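Selville Home Cooking Survey – data card

Version 2, last touched 13 November 2022. Quick notes, will tidy up later.

What it is
Weekday dinner logs from households in Selville and Tillman. 393 rows, one row per dinner. Who cooked, what got cooked, how long it took, what got thrown out. Put together from paper diaries handed out in April, typed up by hand, so expect typos in the free text.

Files
dinners.csv – the main table
households.csv – one row per household, 46 of them
codes.txt – what the short codes mean
old/ – first version, ignore unless you need to compare

Columns worth knowing
cook_min is minutes at the stove plus prep. Self reported, mostly rounded to the nearest five. waste_g is grams, weighed on kitchen scales. Blank means not weighed, zero means nothing left. Please dont mix those up, the first version did. dish_text is whatever the person wrote, spelling kept as is. 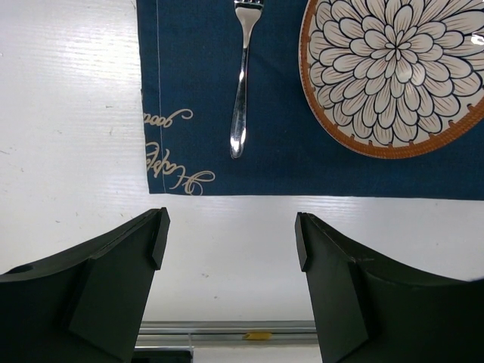 Do takeout meals count as dinners?
They're in the table with cook_min set to 0 and source set to T. Drop them if you only want home cooking.

Known problems
Four households stopped after the first week, flagged in households.csv. Tillman diaries used an older form with no box for leftovers, so the leftover column is empty for all of those. Dates are day/month in the Tillman rows and month/day everywhere else – meant to fix this, havent yet. Portion sizes are a mess, wouldn't use them.

Cleaning
Done with the Fokevico scripts, see clean/ for the order to run them in. Step two takes a while. Dish names were grouped by hand into the Plondarstead categories, soups and stews lumped together.

License
Free to use and share, just credit the survey. No names or street adresses in any file, keep it that way if you add rows.

Todo
fix dates
redo dish groups
add the missing units to codes.txt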